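Die zweite Tasse

Als Heiðrún Brøndum im August aus dem Urlaub zurückkam, hing an der Tür zur Kantine ein Zettel: Ausgabe Kaffee ab sofort automatisch, bitte Abstand zum Tisch halten. Den Zettel hatte Terence Bloxham geschrieben, man erkannte es an den Großbuchstaben.

Sie hatte bei Juhl in Plindurberg angefangen, als die Kantine noch zwei Theken hatte. Später war es eine, dann eine halbe, und seit dem Umbau stand sie morgens allein hinter dem Tresen und machte Kaffee für die Frühschicht. 60 Leute in einer halben Stunde, die meisten mit Milch. Sie wusste, wer Zucker nahm und wer so tat, als nähme er keinen.

»Du machst jetzt die Brote«, sagte Bloxham. »Und du schaust, dass die Anlage läuft.«

»Wie schaue ich das?«

»Ardalan zeigt es dir.«

Ardalan Parsa kam von der Firma Davgate und war jünger als ihr Sohn. Er hatte den Tisch dort aufgebaut, wo früher die Suppe gestanden hatte. Er zeigte ihr den Ausschalter, dann den zweiten Ausschalter, dann das Buch, in das sie Störungen eintragen sollte. Die Arme waren langsamer als sie. Das sah sie sofort, und Parsa sah, dass sie es sah.

»Der wird noch schneller«, sagte er.

»Und wenn einer zwei Stück Zucker will?«

»Das kommt später.«

Sie blieb an der Seite stehen, die Hände in der Schürze. Die Maschine war weiß und kleiner als die alte. Im Glas war schon Kaffee, hell, wie Cayetano Lozano ihn trank.
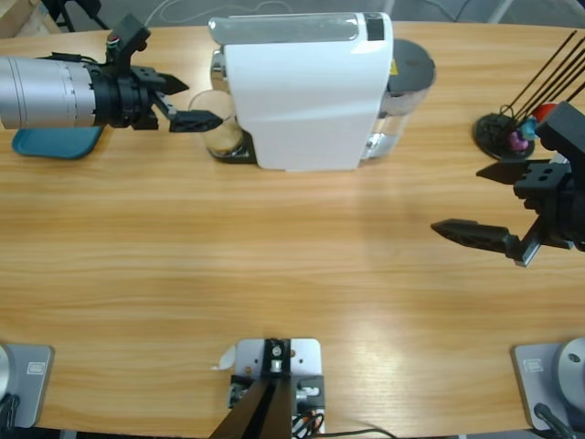
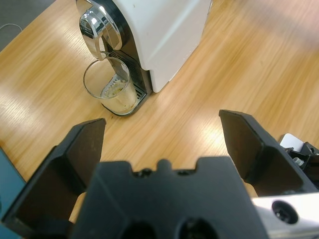 »Was mache ich, wenn er das Glas fallen lässt?«, fragte sie.

»Ausschalten, aufwischen, ins Buch schreiben, wieder einschalten.«

In der ersten Woche schrieb sie fünf Störungen auf. Zweimal hatte der Greifer am Glas vorbeigefasst, einmal war das Wasser leer gewesen, einmal hatte jemand aus der Lackiererei den Arm angestoßen. Beim fünften Mal wusste sie nicht, was es gewesen war, und schrieb: blieb stehen, nach einer Weile wieder gegangen. Parsa las das und fragte, wie lange eine Weile sei. Sie sagte, so lange wie ein Käsebrot.

Die Frühschicht stellte sich an wie immer. Nur redete vorne keiner mehr. Früher hatte einer bestellt und dabei erzählt, dass die Tochter die Prüfung bestanden hatte oder dass in Halle zwei wieder die Heizung aus war. Jetzt drückten sie auf eine Taste und sahen den Armen zu. Roald Magnusson, der seit dreißig Jahren an der Presse stand und gewöhnlich als Erster da war, nahm sein Glas und ging damit in die Umkleide.

Heiðrún belegte Brote. Man konnte sie von hinten im Raum sehen, wenn man wollte. Lozano wollte. Er kam mit seinem Kaffee zu ihr nach hinten und lehnte sich an den Kühlschrank.

»Bei Brulden haben sie auch so was«, sagte er. »Im Lager. Mein Schwager fährt jetzt Taxi.«

»Ich kann kein Taxi fahren.«

»Er auch nicht.«

Im Herbst ging Parsa zurück zu Davgate und kam nur noch, wenn sie anrief. Sie rief selten an. Sie hatte gelernt, den Greifer neu auszurichten, wenn er schief stand, und sie hörte am Geräusch, wann er danebenfassen würde. Ins Buch schrieb sie es trotzdem, auch die Male, in denen sie vorher eingriff. Bloxham blätterte einmal darin und sagte, das seien ziemlich viele Einträge für eine Anlage, die von allein laufe.

»Ja«, sagte sie.

Er rechnete ihr vor, was die Firma im Monat sparte. 2000, sagte er, wenn man die Brote nicht mitzähle. Sie fragte, warum man die Brote nicht mitzählte. Darauf blätterte er weiter.

Ihr Vertrag lief bis zum Frühjahr. Die Verlängerung kam mit der Hauspost, datiert auf den 01/04/2026, gleiche Stunden, gleicher Lohn. Unter Tätigkeit stand nicht mehr Kantinenkraft, da stand Anlagenbetreuung Ausgabe. Sie las es zweimal und legte es in die Schublade zu den Brotmessern.

Am Morgen darauf kam Magnusson nach hinten, ohne Glas.

»Machst du mir einen?«, fragte er.

Unter der Spüle stand noch die alte Kanne. Sie setzte Wasser auf.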